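Course Notes, Unit 7: Good Practice When Two Arms Share One Task
Instructor: Anatole Deschamps
Version of December 3, 2020

Before the next lab, please read these notes together with the Prernen lab rules. The rules tell you what is forbidden. The notes are more about habits, and habits are harder to put in a rule.

7.1 What the rule covers

In our course we use the term "shared object task" for any task where two arms work in the same small volume and on the same thing. Putting a bag in a bin is a shared object task. Carrying a tray with two hands is also one. Wiping a table with one arm, while the other is parked, is not, and for this you can follow the single arm rules from Unit 3.

The Prernen rules ask for three documents before a shared object task is started: the task sheet, the risk sheet and the stop plan. Students often write the task sheet with great care and then fill in the risk sheet in five minutes. Please do the opposite. A weak task sheet costs you one afternoon of bad recordings. A weak risk sheet can cost a finger.

7.2 The risk sheet

Write one line for each danger, with the place where it exists. "Crushing" alone is not a danger line. "Crushing between left hand and rim of bin" is a danger line. Look for these cases at least:

Hand against hand, when both close on the same object.
Hand against a fixed edge (rim, shelf, door of an appliance).
Forearm against furniture or an appliance beside the work area.
Cable of the arm pulled or caught during a turn of the wrist.
Person stepping on or over cables on the floor.

The last one is forgotten most often. It has nothing to do with the motion of the robot, so people think it belongs to the building and not to the task. In our rules it belongs to the task. Whoever signs the sheet also signs for the floor.

7.3 Soft objects

A rigid part stays the same when you grip it. A plastic bag folds, slides and hides the fingers from the camera. For this reason the force limit for soft objects is set on the hand and also on the arm, because the arm can push down through the bag onto the bin even when the fingers are quite gentle. At the Coste site the group works with one hand holding and the other hand waiting close by, and only one of them is allowed to push at a time. I recommend this way to beginners.

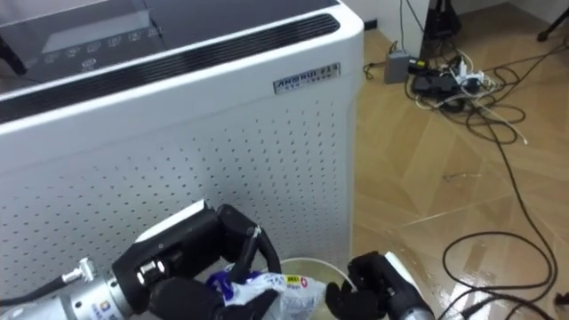 Which of the two arms should stop first when the operator presses the stop button?

Both arms must stop at the same moment, with one button. A stop that acts on one arm only is not accepted in our lab, even for a short test. What the hands do after the stop (stay closed or open) is a separate choice, and you write it in the stop plan.

7.4 The stop plan

The stop plan has 2 parts. The first part says who holds the button and where this person stands. The second part says how the arms are brought back to rest after a stop. Never restart from the stopped position with the same command. Move the arms apart first, by hand guiding or at low speed, then remove the object, then go home.

In the Arkby exercise last February, nearly every group had a good first part and no second part at all. They stopped correctly and then stood looking at two closed hands.

7.5 Keeping records

Each run gets a number in the log, also the runs that failed. Do not delete a failed run to make the table nicer. The Cotton log, which we will read in class, goes from run 985 to run 2195 without a gap, and the comments on the stopped runs are the most useful pages in it.

For next time: bring one risk sheet for a shared object task of your own choice, handwritten is fine. Do not copy the bin task.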